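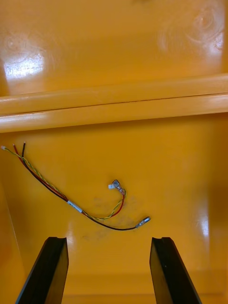

Yellow tray, wiring bench, with a small loose harness in it.

Drollusham Repair Shed: winter walk-round, December
Sheet 2. Comments are the inspector's own and are not shed policy, though some of them ought to be.

Fire exit, rear. Clear and unlocked: PASS
Opened at first push. It has been a bicycle store on both my previous visits, so I pushed it again for pleasure.

Fire extinguishers, in date: PASS
The one by the kettle was holding up a shelf. It is now back on its bracket and the shelf has been introduced to a screw.

Extension leads: FAIL
A lead plugged into a lead plugged into a lead, ending at a fan heater. Heater taken out of use. Please stop drying gloves on it.

Portable appliance labels: PART
37 items checked, 2 with no label at all. One is the radio. The other is the Produra bench grinder, which I mind rather more.

Grinder guard and tool rest: FAIL
Gap at the rest is wide enough to post a letter. Close it up before anyone switches on. The eye shield is fitted, but you'd see more through a slice of toast.

Wiring bench: PASS
Loose harnesses go in trays, as asked last time. Offcuts still go on the floor, as not asked at any time.

Solvent cupboard: PART
Locked, good. Key hanging from the handle, less good. The Nastus degreaser has lost its lid and is wearing a sandwich bag.

Ladders: PASS
Third rung of the short one has been painted over. Sanded back, no crack found. Leave it bare from now on.

Racking, safe load sign: FAIL
Sign says 400 kg a bay. Somebody has added "ish" in marker. Remove the "ish", then remove the engine block from the top level.

First aid box: PART
Plasters, yes. Eyewash went out of date in the spring. There were 16 safety pins and no scissors.

Lighting over the Ignacio lathe: PASS
New tube, no flicker. Thank you.

Next visit
Fails to be put right before the grinder or the top racking is used again. The parts can wait for the new year, apart from the eyewash. Sheet to be pinned by the door, and not under the calendar.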